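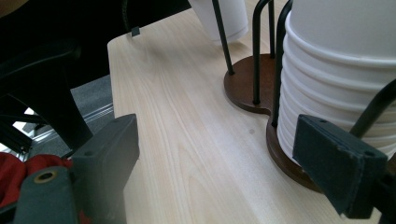 Paper cups, one wire holder, one gripper. Today's chore.

The Gurkholm pitch says its arm can restock a tea point in 90 seconds. I can do it in 20 with a phone in my other hand.

Nested paper cups are horrible, mind. Squeeze and they crumple, go soft and you lift three.

Greta reckons it'll be sorted by November. She said that about folding towels.

Ask me again when it's done 400 in a row with no one standing by.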